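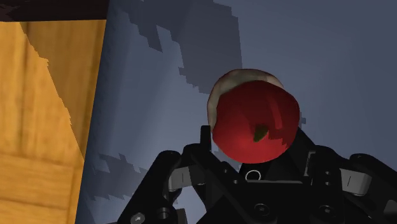

Figure 3. Simulated gripper and apple, household set.

4.2 Tidying tasks

We ran 300 tidying episodes in the Mundar simulator and scored each by hand. The arm completed 205 of them.

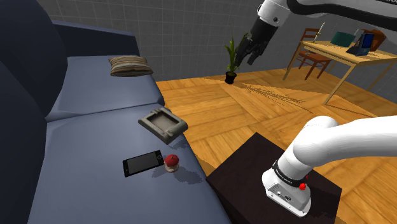
Clutter on soft furniture remains the hardest case for the planner. Flat items gave the most trouble - a phone lying on a seat cushion, like the black one on the sofa, offers little for the fingers to close on. We limited each episode to 16 grasp attempts. We do not consider the system ready for homes.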